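4.3 Configuring the bin model and the pick planner

This section applies to Brellberg Planner with the Idell perception module. It assumes that the arm is powered, the gripper driver is loaded and the hand-eye calibration in section 4.2 has been accepted. The settings are stored in the cell profile. Changes made in the live view are lost on restart unless the profile is saved.

CAUTION: Set the controller to reduced speed mode before step 1. Keep it there until step 11 is complete.

Defining the bin

1. Open Cell > Containers and select New. Choose Open bin, sloped walls.

2. Enter the base length and width as measured on the inside, at floor level. Do not use the rim dimensions. The planner derives the wall angle from the base, the rim and the depth, and an error in the base moves all four walls inwards or outwards.

3. Jog the tool to three inner corners of the base and press Teach at each. The fourth corner is calculated. If the residual is shown in red, delete all three points and teach them again.

4. Set Wall clearance to 17 mm. Smaller values are accepted but will raise warning 268 each time the profile is loaded.

5. If a second bin stands beside the first, define it as a separate container, even if it is not used for picking. An undefined bin is treated as free space.

Note: Anything fixed to the bench near the rim, such as a clamp, must be added under Cell > Obstacles. A simple box is enough. Leave a margin on the side facing the arm.

Registering the parts

6. Open Parts > Import and load one model for each part type. Bars that differ in length need separate models, even where the cross-section is the same.

7. Under Appearance, set the colour class for each model. The detector uses shape first and colour only to settle close matches. On bare metal bases, switch Reflection filter to On. Without it, a pale reflection next to a part can be joined to the part outline and shift the grasp centre.

8. Place a few parts in the bin, well apart, and press Detect. Each part should carry one outline. If a part carries two, raise Merge distance one step at a time.

Note: Scratches, scuffs and holes in the base are learnt as background. Run Learn background with the bin empty whenever the bin is replaced or turned round.

Planning the approach

9. Under Planner > Approach, select Vertical, then tilt. For parts lying along the foot of a wall the planner first tries a vertical approach with the fingers across the bar. If either finger would enter the wall clearance, it tilts the tool away from the wall up to the limit in Max tilt.

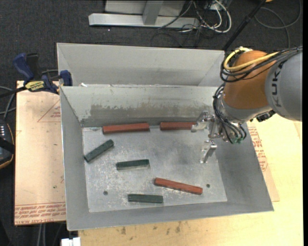

10. Set Max tilt to 37 degrees. Then open the Cable tab and load the envelope for the dress pack in use. The collision check covers the links and the tool by default - hoses and cables are included only when an envelope has been loaded.

11. Press Simulate all. The planner returns one line per detected part, with the chosen grasp and the smallest distance to any container or obstacle. Parts marked No plan are skipped at run time and tried again after the next detection.

12. Set Planning timeout to 500 ms and save the profile.

CAUTION: Do not clear a No plan result by reducing the wall clearance. Change the finger offset or the approach order instead, then repeat step 11.

Section revised 14/10/2023, P. Dunleavy. Profiles saved before this revision must be opened and saved once before use.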